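From: Hưng Trịnh
To: Olenville Runners list
Subject: Re: [olenville-run] August 10K, moving the start time?

Hi everybody,

Sorry for the slow reply, I've been behind on everything this week, including my own running (two miles on Tuesday's route and then I sat on the curb eating a peach). I wanted to read the whole thread before I jumped in, and wow, there's a lot of thread! Pasting the part I'm answering so you don't have to scroll.
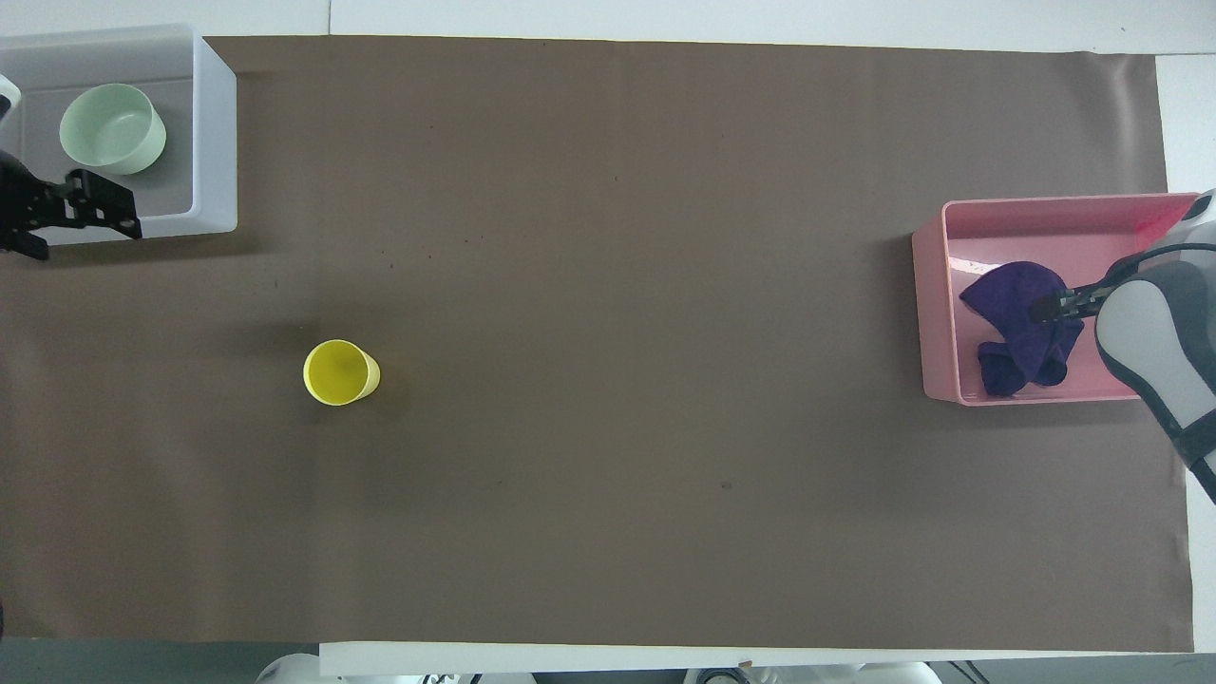
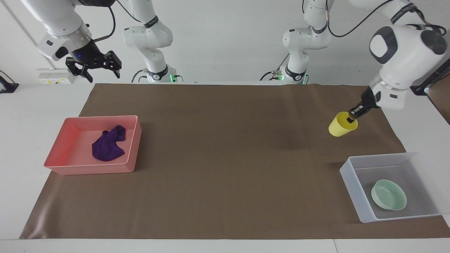
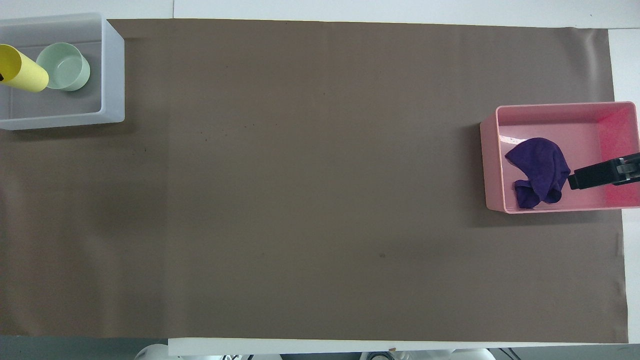
> Hưng, can you tell us where the start time stands? I've heard
> 7:00, I've heard 7:30, and my brother-in-law swears it's 6:15.
> My feeling is that if the softball people have Pleveck Field
> from 9 on, we should just start at 7 like we always have and
> ask the back of the pack to hustle a little. Last year I was
> sitting in my car by 8:20 and there were still plenty of folks
> out on the river loop having a perfectly nice time.
>
> Also, are we still doing the two laps of the field at the end?
> I hate those laps. I will say it again in writing. I hate them.
>
> Văn

OK, start time first. Right now the permit says 7:00. The softball tournament has both diamonds and the main parking lot from 9:00, and they need the lot clear by 8:45 so the teams can unload. That gives us an hour and forty-five minutes from the gun to the last car out, and I don't think that works for our walkers. We had people come in well past the hour and a half mark last August, and they paid the same entry fee as the fast crowd. I really don't want to be the guy waving a cone at somebody's grandmother.

So what I'd like to do is start at 6:30. I know, I know. Half of you already think 7 is cruel. But it'll be cooler, the sun won't be in your eyes coming back over the bridge, and we get a real cushion before the softball vans show up. I called the parks office and they're fine with us being in the lot from 5:15 for setup, as long as there's no amplified sound before 6:30. So no music at packet pickup, and the announcements will be me yelling. You've all heard me yell. It carries.

The softball folks have been really decent about all this, by the way. Their tournament is bigger than ours and they had the date before we did, so please be nice if one of their coaches asks you to move your car. A couple of them are even running the 10K and then playing at 9:30, and I plan to watch that second part with a cold drink.

Văn, the laps. I hear you. Here's the problem: if we drop them, the course is short, and we're calling it a 10K. The only other place to find the distance is the out-and-back on Jendent Road, and that means a traffic officer, and that means money. The finish straight by the third base line is also where all the families stand. I measured it again with the wheel on my own time and there's no way to cut the laps down to one without adding that road section. So the laps stay this year. You may complain to me in person at the finish, and I'll hand you an orange.

Numbers, for those who asked. We're capped at 200 runners under the permit and we have roughly 60 spots left. If you've been meaning to sign up and you're waiting for some kind of sign, please take this email as one. Bibs start at 2323 again, because we still have that box of bibs from the year the printer got our order wrong, and they're perfectly good bibs.

Water will be in 3 places: the trailhead, the bridge, and the gate where you come back onto the field. I'd love a few more people at the bridge. It's the one where everyone arrives at once in the first half, then you get a quiet stretch, then they all come back thirsty at the same time going the other direction. Bring a chair. If you can stay through the end and help fold tables, even better, though I won't hold you to it.

A couple of people wrote to me off the list asking about strollers. Yes, strollers are OK, but please line up at the back, and be careful on the wooden part of the river path, it's narrow and there's a lip at the far end that grabs small wheels. Dogs, no, sorry. The park won't budge on that for organized events.

I still need to hear back on the 6:30 start before I send the change in. If you have a strong opinion, reply to the list, and if you have a mild one, keep it to yourself and set two alarms. I'll send it over to the parks office once it's settled and then it's done, I can't change it again after that.

Oh, and whoever left a pair of gray running gloves in my trunk after the spring relay, I've still got them.

See you out there,

Hưng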